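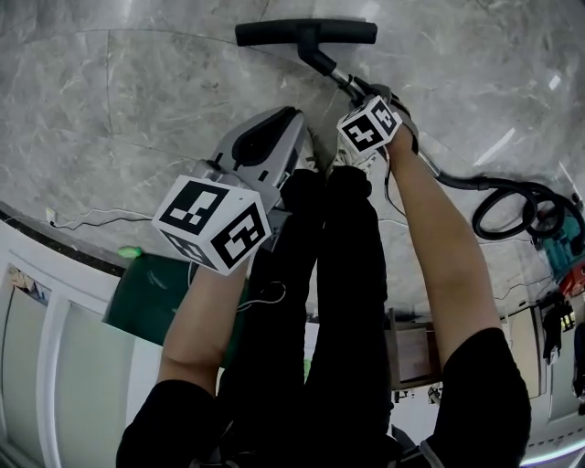 Vacuuming a marble floor

Call for Volunteers – Akanda House, Flomidau
Posted 2018-11-01

Akanda House is looking for 20 new volunteers for the winter and spring. The house gives free lodging to families who come to Flomidau for treatment of rare skin conditions. Most of our guests are parents with a child in outpatient care. A smaller number are adults who come alone, often for a first visit with a specialist after years of not having a name for what they have.

The house is run by the Nendavitz Fund, a nonprofit. Last year we provided 3360 guest nights. The paid staff is small, and the work of greeting people, driving them to appointments, cooking and keeping the rooms ready is mostly done by people from the area who give us a few hours at a time. You do not need a medical background for any of the roles listed here.

What we need

Front desk. You check families in, give them their key and show them the kitchen, the laundry room and the quiet room. You answer the phone and write messages in the desk book. There are morning, afternoon and evening shifts. Evening is the hardest one to fill. Many guests arrive late and tired, and some have been turned away from hotels or stared at in a restaurant on the way. A calm person at the desk makes a difference to them.

House care. Vacuuming, dusting, changing beds, washing towels, wiping down the bathrooms. Dust and skin flakes are part of life with several of the conditions our guests have, and floors and chairs need cleaning more often than in an ordinary guest house. Guests know this and some are embarrassed by it. Please apply for this role only if you can do the work without making remarks. We use unscented products and will show you which ones go where. Please do not bring your own.

Drivers. You take families from the bus station to the house and from the house to the clinic. You need a valid license, your own insured car and a clean record. We pay for fuel and parking if you turn in the form by the end of the month. Some of our guests cannot sweat and overheat quickly, so the air conditioning in your car has to work, including in the cooler months when the sun is on the windows.

Kitchen. Two people cook a shared supper and clean up afterward. You can bring a friend and sign up as a pair. Groceries are bought by the house. Menus have to be checked with the coordinator in advance because of allergies.

Child and sibling hours. You play with children in the family room while parents rest or talk with the clinic. Brothers and sisters who do not have the condition come too, and they often get the least attention during a treatment week. Board games, drawing, reading, building things. Everyone in this role goes through an additional background check and never works alone in the room.

Photography and skills. We are also glad to hear from people who have something particular to teach or share. In past seasons we have had a woodcarver, a retired band teacher and a woman who brought a loom. Photographers are welcome, but no pictures of guests are taken or posted without written consent, and consent can be withdrawn at any time.

Time commitment

A shift is 2 hours for the desk, house care, and child and sibling hours. Kitchen shifts run longer, depending on what you cook. Drivers sign up ride by ride on the online calendar.

We ask every volunteer to take at least one shift every other week through the end of May. If your work schedule changes from month to month, say so on the application and we will try to fit you in with the drivers or as a substitute at the desk. College students who leave for the summer are fine. If you can only help during the holidays, please contact us anyway – December is short-staffed every year and we keep a separate list for it.

Who can apply

You must be 18 or older for all roles except kitchen, where younger people can come with a parent or guardian. You need to be comfortable with people whose skin looks different from yours. That can mean redness, thick scaling, blisters, bandages, or eyes that do not close all the way. None of the conditions our guests have can be passed on to you. You may be asked to shake hands or hold a baby, and we expect you to treat that as normal.

People who have a skin condition themselves are encouraged to apply. Several of our current volunteers first came to Akanda House as guests. If you need a shift near a bathroom for soaking or applying cream, a cool room, or extra breaks, put it on the form. It will not count against you.

Spanish or Portuguese is a plus at the front desk and in the car. It is not required.

If you have a cough, a fever, a cold sore or a skin infection, you have to stay home until it clears. Many guests have broken skin and infections are serious for them. Call the desk as early as you can so that we can find a substitute. You will not be asked to make up the shift.

Training

All new volunteers come to one orientation at the house. It covers the building, privacy rules, fire exits, cleaning products, and how to talk with guests about their condition (mostly you wait for them to bring it up). A parent from the Fund speaks at each session and takes questions. After orientation you do your first shift alongside someone experienced, and a second one if you want it.

House care volunteers get extra instruction on bedding. Oils and creams soak into sheets and can make them a fire risk in the dryer, so there is a set way to wash and dry them. The instructions are posted in the laundry room and we go over them in person as well.

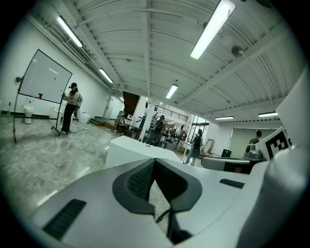 A bright, open lab space

What we offer

This is unpaid work. Volunteers get a meal when they are on shift over supper, free parking behind the building, and a letter confirming hours on request for school or an employer. You are covered by the Fund's liability insurance while on shift. There is a thank-you dinner in spring, and you will receive Skarnum, our newsletter, by mail or e-mail.

Last year nearly 200 families stayed with us. Quite a few keep in touch with the people they met at the desk or in the kitchen. We have no rule against this as long as the guest is the one who asks.

Paid position

We are also hiring one part-time volunteer coordinator. The coordinator makes the shift calendar, runs orientations, fills gaps, and is on call two evenings a week. Experience with scheduling is required and experience in a nonprofit, hospital or school is helpful. You should be able to lift a loaded laundry basket and climb stairs, or tell us what arrangement would work in place of that. Send a resume and a cover letter with the names of two people who have supervised you. The position stays open until it is filled.

How to apply

Application forms are on our website and at the front desk of Akanda House. Fill in the role or roles you want, the times you are free, and one reference who is not a relative. If you would rather apply on paper or by phone, that is fine.

Volunteer questions go to Luana Moura, who reads every application and will call you to set up a short talk. Please allow a week for an answer. Questions about the coordinator position go to Marlene Araújo, house director. Both can be reached through the front desk.

Background checks are paid for by the Fund and usually come back within two weeks. You can attend orientation while yours is pending, but you cannot start shifts until it is done.

Groups from workplaces, churches and schools who want to come once can sign up for yard work or a kitchen evening. Use the group form for that and not the individual one. Groups do not have contact with guests except at supper, and group leaders are asked to go over the photo policy with everyone before they arrive.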